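Intro to Food History, handout 4
October 2021

Hi all! I promised Rocío Cusi I'd type up what I rambled through on seeds and fruit, so bring this along with the Nendlow reader (page 223 is the one you want).
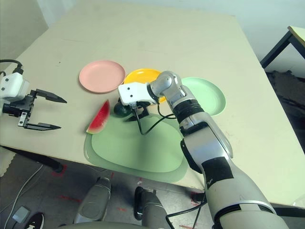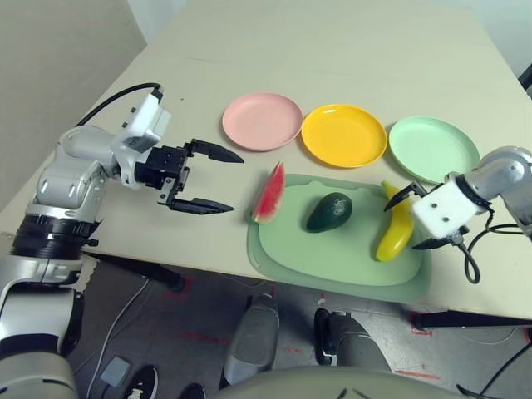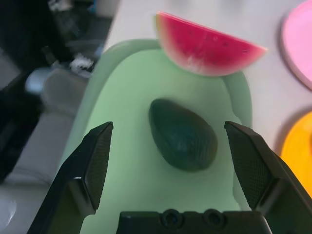
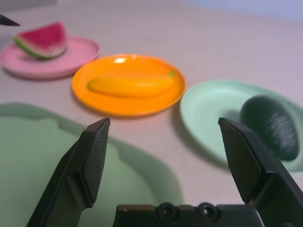

Fruit is a plant's way of getting its seeds moved, and a lot of food history starts there. Wild relatives of our crops were often small and bitter, and farmers kept seed from the ones they liked. Take the wedge of watermelon on the pink plate in the last picture — its wild cousins can have pale, bitter flesh, and people in Africa were growing the plant thousands of years ago. Avocados are a stranger case (I love this one!). The pit is so big that some researchers think giant ground sloths once spread it, though Édgar Correa argued with me over that for 13 minutes. Read both sides before we get to grafting, and write me 2 paragraphs on whichever convinces you.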